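Workshop tips: looking after hand-held grippers

Page 3 of the bench notes. Maintained by Menaka Siddiqui, corrections to Tuấn Vương.

These notes cover the paired hand-held units on the Womden bench. The settings are for the parallel-linkage type with bolt-on pads. The older Zosuslow units have a different pivot and need their own sheet.

Cables first

Most faults logged since July have been cable faults. Leave a loose loop behind each unit, long enough that the wrist can turn fully without pulling on the connector. Do not tape the cable to a sleeve. If a reading drops out when the hand turns over, swap the left and right cables before opening anything. A fault that moves with the cable is in the cable.

Set the bench up so that both units can reach the work from opposite sides without the cables crossing. A small swing-lid bin is a good check piece. It is light enough to slide if one side pushes early, and the lid shows up any stiffness in the closing stroke.

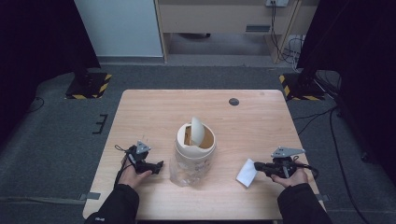
Left and right units either side of the bin, lid partly open.

Keep a folded tissue within reach for wiping the pads. Use it dry. Solvent lifts the edge of the covering.

Pads

Check the pads every 200 cycles, or on Sunday if the count hasn't been reached. Hold the unit just over a bare, pale tabletop with the fingers apart and look straight down between them. Dark pads are hard to judge against a dark mat, and wear along the lower edge is easily missed.

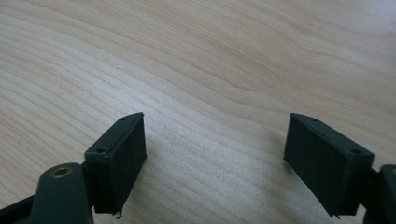 A little fraying at the lower edge can be trimmed flush with a sharp blade, cutting away from the pad face. Never pull a loose thread. If the covering has lifted from the face itself, replace both pads of that unit as a pair - a new pad against a worn one closes off centre.

Back the screws out evenly, a half turn at a time. On refitting, run all of them in finger tight, close the jaws on a strip of paper, then tighten. The paper should drag equally along the full width.

Pivots

Brush dust out of the bushings and leave them without oil. Voltero dry lubricant is fine on the linkage faces, sparingly. Side play you can feel at the fingertip means a new bushing. Spares are in the Bakalis drawer, in bags of 4.

Write the unit number and the side, L or R, in the log after any pad change, and re-zero the opening before the next run.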